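Play kitchen food sets – what lasts and what gets lost under the couch?

Page 1 of 1

Biwott_Mom_of_3
OK play kitchen people, I need you! We finally cleared out the corner of the den and the kids are getting a toy kitchen setup. I have been reading about play food for days and I'm having way too much fun with it. Do I buy one giant box with everything in it, or start small and add pieces? I saw a 400-piece set and my jaw dropped. The kids are two, four and seven if that matters.

tanveer_o
Please don't buy the 400. My sister did and it was all tiny fries and pea pods. You can't walk across her living room in socks. Start with 16 pieces or so and see what they reach for.

Pirkby Pete
Agree on starting small. Dishes first, food second! Mine will happily serve an empty plate all afternoon, but give them food with nothing to put it in and it's on the floor in a minute. A pot, a couple of cups, one big plate, something to use as a bowl.

ghada.c
I love this topic so much. My vote goes to a colander. I know, I know, it sounds like the most boring thing in the box, but ours has been a sink, a boat, a hat for a bear and a bed for a baby doll. It gets picked up before anything else in the kitchen.

tanveer_o
A colander over a frying pan? Really?

ghada.c
Over anything! You can carry stuff in it. That's the whole job when you're three years old, carrying stuff from one place to another.

MeirionC
Going to disagree with both of you, the oven is the thing. Ours got a toaster oven with knobs and the rest of the kitchen may as well have gone back to the store. Everything gets "baked" – bananas, keys, my glasses case. If there's a door, they want to put something behind it.

Pirkby Pete
The knobs are the best part. But ovens eat up so much table. We have the Trallura one and it went on a shelf after a month since there was no space left for the plates.

MeirionC
Then get a bigger table :)

Biwott_Mom_of_3
You are all making this harder and I'm loving it. What about fruit, do you go for the kind you can cut or the solid kind? And does anybody use bottles, like ketchup and mustard? My middle one puts ketchup on everything in real life so I feel like that's a must.

emlyn_prosser
Solid for the two-year-old, cut-apart for the older ones if you can stand picking up halves. I can't. And check the sizes with a two-year-old in the house, anything small goes up high for now. Yes to ketchup!! It's the one piece my daughter takes to the bath, to bed and out to the car.

tanveer_o
Bottles roll, that's my only complaint. Ours spends its life under the couch.

ghada.c
And that is why you need the colander, Tanveer! Bottle goes in, bottle stays put. Strawberry, orange slice, cups, a big lavender plate and the oven for Meirion – I'd be happy with this much for a first kitchen:

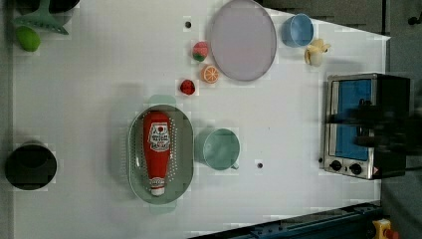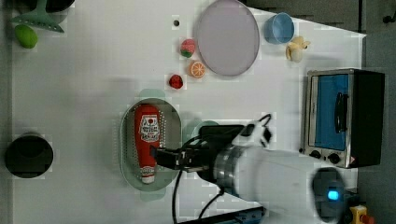 Ketchup in the colander, both times.

MeirionC
OK, I like that blue oven door a lot. Still say the oven wins.

emlyn_prosser
The peeled banana! We had one like that and I'd forgotten all about it.

Biwott_Mom_of_3
Sold on the colander, and the ketchup was never in doubt. I'm going to do dishes and fruit now and keep the oven for a birthday in April. Does a plain dish tub work for storing it all, or do you use something with a lid?

Pirkby Pete
No lid. They'll never put it back on.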